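Workshop notebook, Flunstead shared shop
2018-10-29
Bin picking, the long slog

Got in early to have the big bench to myself, then spent the first hour looking for the 5 mm hex key. Found it in my own coat. Moving on.

Where we'd got to: the arm homes nicely, the controller stopped sulking once Burgi re-seated the connector behind the door, and the gripper opens and closes on command. What it doesn't do well is get hold of anything near a wall of the bin. It comes down, brushes the sheet metal, trips the force limit and parks itself in a huff. Feven's theory is that we're still using the old bin dimensions, from before we swapped to the deeper one, and I think she's right, so today was mostly about measuring and re-teaching.

First job was stopping the bin creeping. Every time the arm nudged it, it shuffled along the bench a bit and all our taught points went off with it. I'd been wedging it with offcuts (don't laugh, Bakari) but it's clamped at both back corners now and I gave it a proper shove with my hip. Didn't budge! I've used blue tape on the tabletop for reference marks so that if anybody does need to lift the bin out, it can go back in the same place. PLEASE leave the tape alone. If it starts peeling, put new tape over it, don't pull it up and guess.

Then the teaching. I put the pendant in slow mode, went to the four inside corners of the floor, and saved each one. The sides slope, so the corners at floor level are well inside the corners at the rim, and the old file had the rim numbers in for both. No wonder it kept hitting things. New file is saved as Groketell 24 and the old one's still there as 23 in case I've made a mess of it.

Next, a mixed load. I wanted a few awkward shapes in there, so in went the tape dispenser, the red-orange blocky thing, the blue slipper-ish thing and a few smaller bits. I kept most of it over to the left and put the blue one out on its own on the right, to give the gripper an easy first target.

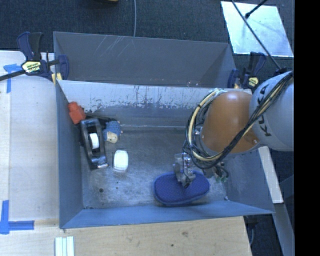
Page last changed: 29 October, by Tiruwork Seyoum

The blue one is a funny shape to plan for. From overhead it's a plain oval, so the vision script wants to take it across the middle, but it's lying on its side and there's that raised rim going round the edge. On the first run the fingers closed too high and it slid out sideways. I dropped the approach by 2 mm and tried again, and it came up and stayed up all the way over to the drop point. I did a little dance. Édgar saw.

After that I let it choose for itself, which was less glorious. It went for the tape dispenser three times and each time tried to grip it by the roll, so we got a lovely view of the roll going round and the dispenser staying exactly where it was. I need to tell the script to prefer the black frame. The little white item it ignored completely. I suspect the threshold is throwing it out as a reflection, because the floor of the bin is so scuffed and smudged in patches that I raised the cut-off last week to stop it chasing scratches. Might be worth trying a sheet of matt card on the floor, though Burgi says the card will only get dragged about.

Cables: the bundle loops round the wrist and I'm still not happy with how much slack there is. It was fine for everything today, but I didn't try the far left wall with the wrist turned right over. Whoever does that first, go slowly and keep a thumb on the stop. I've written to Bélanger asking for two more of the hose clips and they've quoted order number 818, so if a small parcel turns up with that on it, it's ours, don't let it wander off to the print corner.

Still to do:
Frame preference for the dispenser (me)
Threshold for small pale things (Feven, if she's willing)
Wrist clearance at the left wall
Check the clamps again after a long run, I only did short ones
Ask Bakari whether the Flundcombe lot want their bin back before we put any more scratches in it

Powered down at the isolator, pendant's back on its hook, and the hex key is in the drawer with the others.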